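Speaker notes: Rental turnovers at Korcombe
Rory Dalgleish, September 13, 2023

Start with the numbers. We manage 275 furnished units. Last year we logged 1547 maintenance requests, and most of the small ones came in the first week of a lease.

Slide 2. What tenants call about first: slow drains, missing keys, a heater they can't work. Tell the Curov story here (two sets of keys, neither fit). Keep it short.

Slide 3. The move-in walk. Allow 20 minutes per unit. Run every tap. Open every window. Write down meter readings before the tenant arrives. Svatopluk Oravec set up the form we use and will take questions on it after the break.

Slide 4. Deposits. Most disputes are over walls and floors. Explain our rule: small pin holes and light pencil marks are normal wear, no charge. Gouges and stains get a quote from the painter first. Pause for questions, there are always some on this one. 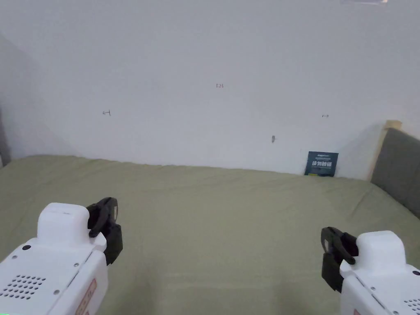
Paint codes go in the unit file, inside the front cover. At Brillholm we lost the codes and had to repaint a whole hallway in February to fix one patch. Mention the cost only if asked.

Slide 5. Linens. Two sets per bed, one color per building. Old sets go to the Chidiac storeroom for drop cloths.

Last slide. Hand out the form. Remind people to sign the sheet by the door.

Recent talks
Reading a Water Bill
Keys, Locks and Spares
Winter Checks for Empty Units

Contact the Korcombe office | Copyright Korcombe | Back to top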